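Budget notes, June 2023

I spent most of the week on the equipment list for next year, and it came out shorter than I expected. The grant leaves us $2624 for handling gear. Kalliopi Zervas wanted the whole amount to go on one Canent wrist unit. I wanted spares. We settled on a cheaper unit from Brarnix at $2000 and put $491 toward consumables, with the remainder held back for shipping.

Consumables are the part I always get wrong. Last November I left them off the sheet completely, and by the end of the month we were borrowing finger pads and tape from the Oakley group down the hall.

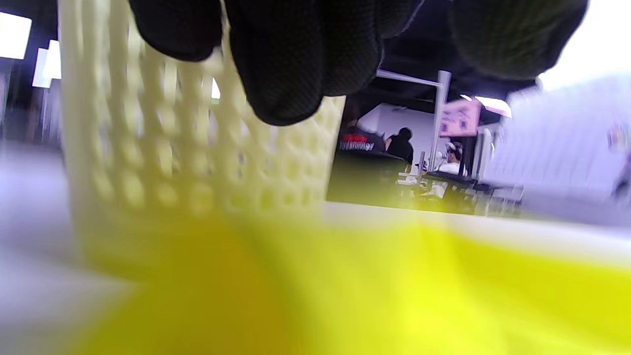 Gloves have their own line in the budget this time. Rafail Katsaros asked why they couldn't come out of general supplies, and the answer is that general supplies buys whatever is cheapest that week. I want one kind, ordered in one batch. The black knit ones are fine for handling things like that cream container with the holes in its sides, and I would sooner have too many pairs than change type halfway through. Containers and other props are on the next line down – cheap, but they add up.

I also asked Zornach for a quote on a service plan. They wanted a 2 year commitment, paid up front, and I said no. If the Brarnix unit needs work we will pay for it when it happens.

Still to do: get the lead time in writing, find out if the mounting plate is included, and send Kalliopi the final sheet before she orders anything.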